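**Ticket 686: Two-arm cell, leg job, rule 4 "clear work zone"**
Site: Lusturden
Opened: 28 November 2025
Status: reopened
Priority: medium (was low, I changed it)

**Original problem**

The Flestaleo cell rules came in during October. Rule 4 says the work zone must be "clear of all loose items and leads" before both arms are allowed to move at once. The operator ticks a box, the job starts, and the tick is kept as proof. I've gone through the ticks. Every box is ticked on every run, including runs where the zone plainly can't have been clear in the sense the rule means. Either we have perfect operators or the box means nothing.

**Entry 1**

Asked Softić, who set up the cell, what "clear" was supposed to cover. Their answer was "anything not part of the task". That leaves the gripper leads. They move with the arms, they hang over the job, and I can't see how anyone ticks "clear of leads" with a straight face.
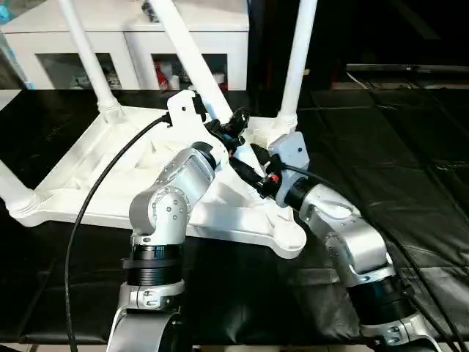

Softić then suggested we count the leads as part of the arm. Fine, but the rule doesn't say that, and a new starter reads the rule and not our emails. If a lead is part of the arm, it needs its own line: where it may run, how much slack, who checks the clip. I've proposed a slack limit of 225 mm past the last clip, to be tried at slow speed before anyone writes it down as a standard. It's a starting figure, and I don't want it quoted back to me as a tested one.

**Entry 2**

Reply from Geris, who sell us the checklist software. They can make the tick box compulsory. It is already compulsory. They can also add a second tick box to confirm the first. Declined.

What I asked for is a short text field that says what's in the zone at the start. Quoted as a change request, no delivery date.

**Entry 3**

Tried a stricter reading of rule 4 on the bench: nothing loose in the zone at all, parts handed in one at a time. It added 10 minutes to the job and put a person's hands near the arms more often, so the "safer" reading had us breaking rule 7 (no reaching in between steps) to satisfy rule 4. Whoever wrote these two rules wrote them on different days.

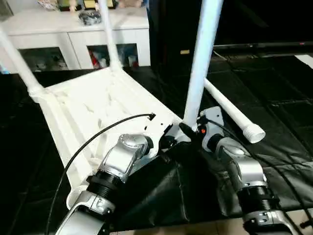 Rule 4 needs a parts list, in my view, and the list should be per step. Anything on the list can lie in the zone, anything else stops the job. Take the stage with three legs up: there's an empty socket at the lower left and a loose leg lying on the black sheeting to the right, threaded collar end facing forward. Is that leg a "loose item"? Under the present wording, yes. It is also a leg for a leg job. The left arm's cable arcs over the white panel at the same stage, so a strict checker would fail it twice.

**Entry 4**

Softić came back with draft wording: "The zone shall be suitably clear." I have asked what "suitably" adds. No answer yet.

My draft, for comment:

- Parts on the step list may lie in the zone, at least 125 mm from either gripper's planned path.
- Leads are checked separately, at the clips, before power-up.
- Contact with the covering is allowed only on steps marked for it.
- The operator writes what is in the zone. No tick boxes.

The third point is there because Flestaleo has nothing on contact at all. I looked twice.
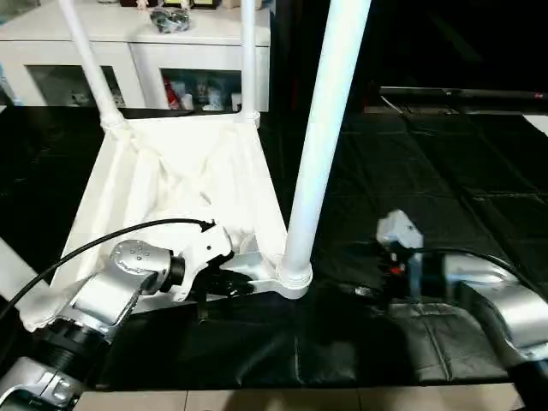 *Right gripper: black pad against the dark covering near the base of the front pole. Contact rule to be written.*

**Entry 5**

Softić say contact of this kind is "normal". It may be. I'd like to see a force limit beside that word before I sign anything. They've been asked for one.

**Next steps**

- Softić: force limit, and an answer on "suitably".
- Geris: date for the text field.
- Us: step lists for the leg job, then rerun the slack trial.

Ticket stays open. Please don't close it on the strength of the tick boxes again.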